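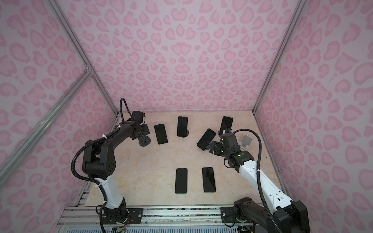 Six black smartphones, most on a beige surface with a marble pattern. The walls behind have a pink animal print.

Hoston Science Pages for Schools
Materials and Objects, Unit 8

What is a smartphone made of?

A smartphone is a small computer with a radio, a screen and a battery. It is thin enough to fit in a pocket. Most of its parts are stacked in flat layers, one on top of another, and the case holds the layers together.

Two phones can look the same from the outside and be quite different inside. One might store more photographs, and another might have a larger battery. The outside of a phone is mainly there to protect the parts and to give you something to hold and touch.

Words in capital letters are explained at the end of the page.

The glass

The front of nearly every smartphone is a sheet of glass. Ordinary window glass would be a poor choice, as it scratches and breaks too easily when it is this thin. Many phones use glass that has been strengthened in a bath of hot, melted salt.

Glass of this sort contains tiny particles of sodium. The hot salt contains particles of potassium, which are bigger. While the glass is in the bath, some of the sodium near its surface moves out and potassium moves in to take its place. The bigger particles are squeezed into the smaller spaces, and this presses the surface of the glass tightly together. A crack has to pull the surface apart before it can grow, so a surface that is already pressed together is harder to crack.

Strengthened glass can still break. A fall onto a sharp stone puts a lot of force on a very small point. A fall onto a flat floor can also break a phone, particularly if it lands on a corner.

The back may be glass, metal or plastic. Metal is strong, but radio waves do not pass through it well. Phones with a metal case have gaps or strips of another material to let the radio signals in and out.

The screen

Under the glass is the display. It is made of very small dots called PIXELS. Each pixel usually has smaller parts that give out or let through red, green and blue light. By changing how bright each part is, the phone can make the pixel look almost any colour. Red and green light together look yellow. All three together look white.

There are two main kinds of display. In an LCD, a light shines from behind and each pixel controls how much of it gets through. In an OLED display, each pixel makes its own light. To show black, an OLED pixel switches off. An LCD pixel has to block the light behind it, and a little may leak through.

When any screen is switched off it looks dark, and a shiny one will reflect whatever is above it. Try this with a phone or tablet that belongs to your family. Look at it from different angles with the screen off, then with the screen on. The reflections do not go away when the screen lights up. They become harder to notice.

How a touch is measured

A touchscreen has a grid of very fine conductors, too thin or too clear for you to notice. The phone puts a small electrical charge on the grid. Your body conducts electricity, so when your fingertip comes close it changes the charge at that spot. A chip checks the grid many times each second and works out where the change is.

A thick woolly glove usually stops this from working, as wool does not conduct electricity well. Some gloves have special thread in the fingertips to solve the problem. A drop of water can confuse the grid, because water also changes the charge.

Something to try: ask an adult for a phone or tablet, then touch the screen with your finger, with a dry wooden spoon and with the end of a carrot. Wipe the screen afterwards. Write down which ones worked. The carrot contains a lot of water, and it may work if you are holding it in your bare hand.

The battery

The battery is often the largest part inside the case. Most phones have a LITHIUM-ION battery. It has two ends, called electrodes, with a thin separator between them. The separator keeps the electrodes from touching each other. Lithium ions travel through it in one direction while the phone is charging and in the other direction while it is being used.

The amount of charge a phone battery can hold is given in milliamp-hours, written mAh. There are 1,000 milliamp-hours in one amp-hour. A battery with a bigger number can run the same phone for longer, although it will probably be heavier.

Batteries wear out slowly. Each time one is charged and used, small chemical changes take place that cannot be fully undone. An old battery holds less charge than it did when it was new. Heat makes this happen faster, so a phone should not be left on a sunny windowsill in June.

Never bend, cut or poke a phone battery. If the two electrodes touch, the battery can become very hot and catch fire. A battery that has swollen up should be shown to an adult straight away and should not be charged.

The circuit board

The chips are fixed to a thin board, usually green, blue or black. Thin lines of copper run across it and through it. They carry electricity from one part to another, and they do the same job as wires.

The most important chips are:

The processor. It follows instructions. A processor contains a huge number of tiny switches called transistors, made on a piece of silicon. Silicon is found in sand, but it has to be made extremely pure before it can be used.

The memory. It holds what the phone is working on at the moment. It is emptied when the phone is turned off.

The storage. It keeps photographs, messages and apps, even with the power off.

The modem. It turns information into radio signals, and radio signals back into information.

All of these chips work with BITS. A bit can have one of 2 values, 0 or 1. A group of 8 bits is called a byte. One byte is enough to store a plain letter such as k. A photograph takes up a great many more.

Sensors

A sensor is a part that measures something. A phone can have several of them.

The accelerometer measures changes in movement and the pull of gravity. It is how the phone knows which way up it is. A very small weight inside the sensor moves a tiny distance when the phone is tilted, and the sensor measures the distance.

The light sensor measures how bright the room is. The phone can then make the screen brighter or dimmer to match.

The proximity sensor detects things close to the front of the phone. It switches the screen off when you hold the phone to your ear, so that your cheek does not press any buttons.

The magnetometer measures magnetic fields. A compass app uses it to find north. A strong magnet nearby will give it the wrong answer.

Where the materials come from

A phone contains many different elements. Copper is used in the circuits. There is a little gold on some of the contacts, as gold does not rust. Tin is in the solder that joins the chips to the board.

There are also small amounts of RARE-EARTH ELEMENTS. There are 17 of these altogether, and a phone uses only some of them. Neodymium is one. It makes strong magnets, and there is a small magnet in the loudspeaker. The name is misleading, as several rare-earth elements are fairly common in the ground. They are spread out thinly and are difficult to separate.

What happens to old phones

An old phone should not go in the household bin. The battery could be crushed in the lorry and start a fire, and the metals would be wasted. Many towns have a collection point for small electrical items. In Grutcombe it is at the recycling centre, next to the bottle banks.

A phone that still works can be used again by somebody else. An adult should remove the old owner's information first. A phone that cannot be repaired is sent to be taken apart. The battery comes out and is dealt with separately. The rest may be shredded, and the metals are then sorted. Magnets pull out the steel. Copper and gold are recovered later by heating or with chemicals.

Word list

BIT: the smallest piece of information a computer uses, either 0 or 1.
LITHIUM-ION: a type of battery that can be charged many times.
PIXEL: one of the small dots that make up a picture on a screen.
RARE-EARTH ELEMENTS: a family of metals used in magnets, lamps and screens.

Next in this unit: How loudspeakers make sound
Back to: Glass and ceramics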